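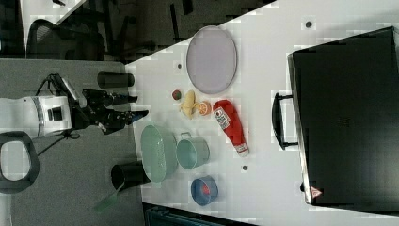

Figure 3. Arm and two-finger gripper beside the table used for the kitchen tasks.

4.2 Clearing and sorting

The second group of tasks covers work that most people do after a meal without much thought: putting food in a bowl, moving a plate, standing a bottle up. We used toy food and ordinary-sized kitchen items on a white table. Each task was given to the arm as a short written instruction, and a run was stopped after 2 minutes whether or not the task was finished.

Across the study we logged 2,868 runs. Light, rounded items were the easiest to pick up. The plate was much harder, as its rim is low and the fingers tended to push it along the table before they could close on it. Bottles lying on their side were often gripped well but put down badly. We count such a run as a failure, even when a person could put it right in a moment.

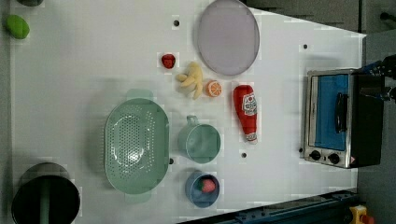

Guilan Hao objected to this rule when she read an early draft, arguing that a household would gladly accept a machine that leaves a bottle on its side if it clears everything else. We agree that the rule is strict. We kept it so that the scores could be compared with the shop-floor tasks in Section 6, where a part left the wrong way round stops the next step. A looser score, which gives credit for each item moved, is reported next to the strict one in Table 3.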